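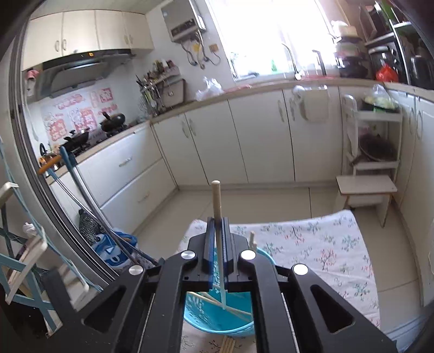 Posted in May
By R. Potgieter

Sorting Day

The order from Karnden was for 300 sticks, pale wood, one end rounded. She had put the sprigged cloth down at six and set the turquoise basket on it.

Procedure was fixed. Remove one stick. Check it for straightness against the edge of the window. Check the rounded end for splinters. Good sticks went side by side on the cloth. Rejects went in a drawer under the stove counter.

At stick 80 the light moved off the tiles. She wiped her hands on the towel by the sink and resumed.

Stick 81 had a word penciled along its length, very small: Bundora. She had left Bundora at nineteen. She checked the stick for straightness. It was straight. She laid it with the others and took the next one.

Recent stories
The Climen Ferry
Room 964
Salt, Two Grades

Last updated: May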